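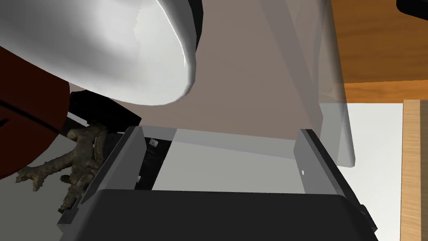 Dunik burial index, notebook 2024-06-05

Great morning on the Dondach churchyard register! I finally have the whole north section keyed in, and the names line up with the parish book far better than I'd hoped. Row letters in the old survey run from the gate inward, which I had backward all spring, so anyone using my earlier sheets should flip them (A is now the gate row, and so on down).

Corey Kereama sent scans of the Kassa family plot cards last night, 30 cards in all, front and back. They're wonderful. Several have a maiden name penciled on the reverse, and two of those settle the Taruvon marriage question I've been chewing on. I've put the maiden names in their own column, with "card" as the source. Please don't merge them into the surname field, it breaks the sort.

Still open

Stone 15 in row C. The card says Johan, the parish book says Johannes, and the reading I took down is only "Joh" and then lichen. Leaving it as Joh[...] for now. No guessing in the transcription column, guesses go in notes.

The infants' row has no numbers in the survey at all. I gave them temporary ones starting at 100 so they can't collide with anything. If a better plan turns up I'll happily renumber.

Dates: some cards use day first and some month first. I'm typing them exactly as written and adding a clean date beside it when there's no doubt.

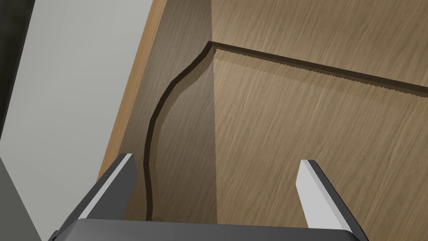
Wooden cabinet, looking down into it.

Tried the soundex search on the new batch and it works beautifully on the Kassa entries. Typed "Casa" and got every one of them, plus a Kasza I had never connected to the family! Might be nothing, but the plot is right next door, so I'm following it up in the Taruvon land records.

To do before July: proofread rows A to D against the scans (someone other than me, I've stopped seeing my own typos), write back to Corey about the missing card for the corner plot, and add the Dunik abbreviations list to the front page. "d.s.p." has had people writing in, and fair enough, I had to look it up too.

Backup copied to the second drive. Row E next.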